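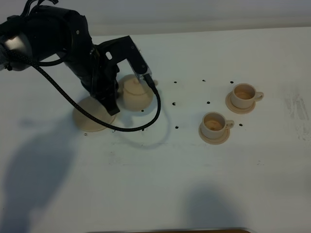

A robotic arm with its gripper against the lid of a beige teapot

Fidton is a television spy drama set in a minor intelligence office above a carpet warehouse. It ran for 17 episodes over two series and was created by Yoga Sumampouw, who wrote all but one of them. The title is the name of the fictional town where the office stands, chosen by its superiors for having no railway station and therefore, they reasoned, no foreigners.

Premise

The office, known to its staff as Tapia after a long-dead founder, exists to read the mail of people who have stopped being important. Its head, Marguerite Zaltier, was moved there following a failed defection that the programme mentions often and explains once, in the ninth episode, during a power cut. She spends much of the first series defending her budget against a ministry that believes the office closed years ago and is annoyed to keep receiving its invoices.

There is very little gunplay. One shot is fired in the first series, by accident, into a filing cabinet. The paperwork arising from it takes up most of the following episode, which many viewers consider the best of the run.

Production

Sumampouw's first draft was a feature script called Clikimis, after the code name of the defector. It ran to 788 pages and was turned down by everyone who managed to lift it. Script editor Celeste Urrutia cut it into nine episodes and is credited with the only joke in the pilot. Interiors were shot in July in a disused dairy, with the cast in heavy winter coats, and the colour of several faces had to be corrected afterwards.

The second series had eight episodes and a smaller budget, and the ministry was now represented entirely by a voice on the telephone.

Reception

Reviews were polite. The final episode, shown on 22nd September, ends with Zaltier opening a letter the audience never gets to read, and drew almost 3059 letters of complaint – a figure the network rounded down to "some correspondence". Urrutia later said that the contents had been settled early on. Sumampouw has said that they had not.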